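3.2 Object stock and container condition

The household stock used in the study was drawn from two sites, Clillham and Grunddale, and comprised 147 items of kitchen and table ware. Items were kept in open rectangular bins between sorting rounds. No dividers were fitted. A round was considered complete when every item on the Kombo list had been assigned to a storage class, and 697 of the 900 rounds met this criterion.

Light plastic ware was the least consistent class with respect to resting position. Cups have a wide rim and a narrower base and seldom stand upright once they touch a wall – they lean, and neighboring items then settle against them. Long utensils add a second difficulty, as the handle and the head may lie at different heights. Figure 2 gives an instance in which the stock lies to one side of the bin. 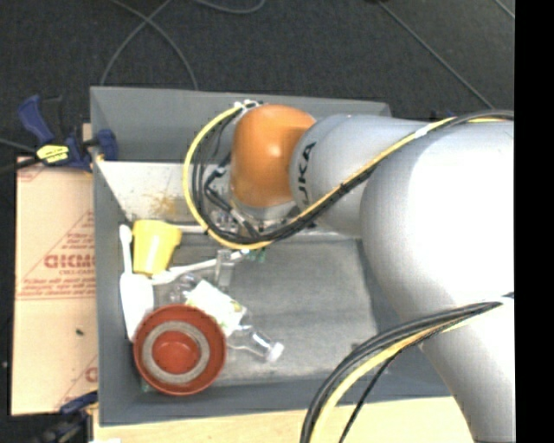 Figure 2. Gray bin with household items at the left side, including a yellow plastic cup and a long white plastic utensil near a red bowl.

The cup in Figure 2 is tipped slightly against the left wall, and the handle of the utensil rises along the same wall. Much of the floor at the center and right is free. We refer to this arrangement as side-loaded and score it separately from spread arrangements, following the Rostumska scheme.

Bins were not replaced during the study. Worn streaks on the floor and stains on the inner panels were recorded in March but were not treated as a variable. Bowls were scored by rim contact only – nested bowls were entered as a single item.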